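Parkley Dish Handling Project
Minutes of the project meeting held on 13th August

Present: Yasaman Zarei (chair), Dagim Lencho (minutes), N. Mohammadi, P. Farnden
Apologies: Dumadell site team

1. Minutes of the last meeting
Agreed with one correction. Under item 4 the set of recordings was given as 215; it should read 251.

2. Two-handed teaching method
DL reported on the comparison between the old method, where each arm is taught separately, and the new one, where the operator moves both arms through the whole job in a single go. Both were trained on the same 251 recordings. Each was then given 51 test runs at the sink and dishwasher.

Taught separately, the arms finished 30 of the 51 runs. DL's view is that most of the failures came down to waiting. One arm would stop for the other at a point where the operator never had, and the plate was then let go too early or too late. Results for the new method are not complete, as 2 of the runs have to be scored again.
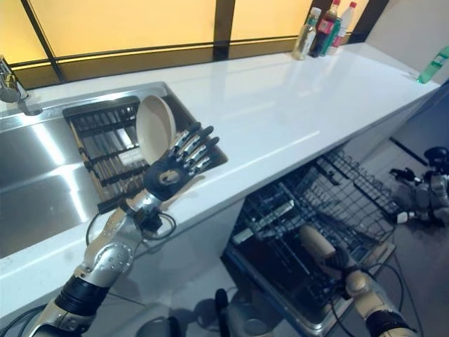 YZ asked whether the left hand's grip on a plate held upright over the sink should be scored by itself or only as part of the full run. DL preferred the full run. PF disagreed – a run can fail at the dishwasher with the plate handled perfectly well, and the present score hides that. After some discussion it was agreed to keep the full-run score as the main result and to add a separate mark for each hand.

NM asked how a run is scored when the right hand touches the rack wires while reaching in. At present this is left to the scorer. NM thought that was too loose for a published result and the others agreed.

Action: NM to write a one-page scoring rule covering rack contact.
Action: DL to score the outstanding runs again and send the full table round.

3. Changes of light
PF has looked at whether the time of day affects the results. No clear pattern so far, but the evening runs are too few to say. YZ did not want this mentioned in the paper until there are more.

Action: PF to book evening sessions at Dumadell.

4. Paper
YZ has a draft of the method section. The results section is waiting on item 2. Title still not settled.

Action: all to send comments on the draft to YZ.

5. Any other business
DL asked for the recordings to be renamed before they are shared with Dumadell – the present names mean very little outside Parkley. Agreed.

Next meeting: first week of September, date to be confirmed by YZ.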